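3.2 Household storage of discarded electronics

Of the 698 households surveyed in Tadville, most kept at least one device they no longer used. Phones were the most common item, followed by desktop computers and printers. Respondents gave two main reasons for holding on to computers: personal files left on the drive, and not knowing where to take the machine. Tufa and Hailu reported the same reasons in their earlier study of Laltine.
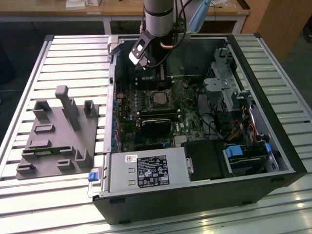

Figure 3. Desktop tower with the side panel removed and the motherboard exposed.

Distance to a drop-off site mattered less than we expected. Households within 400 meters of the Stuler site were no more likely to have used it than those farther away. Awareness was a stronger predictor. People who had received the December mailing, which went to 2302 addresses, named the site correctly far more often than those who had not.
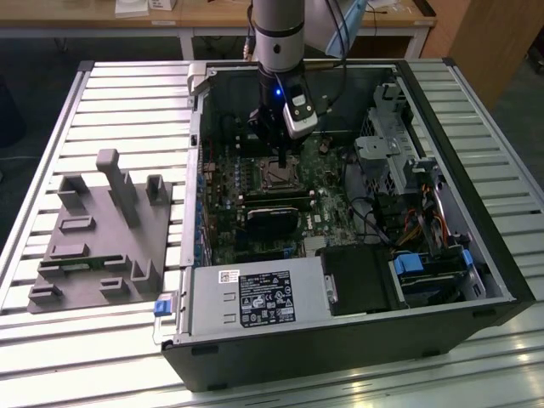 Figure 4. Open tower on a slatted aluminum table, with the processor area near the gripper.

Renters stored fewer devices than owners, and the gap was largest for desktop computers. Several renters told interviewers that they had cleared out old equipment when they last moved. Length of residence is therefore included as a control in the models in Section 4.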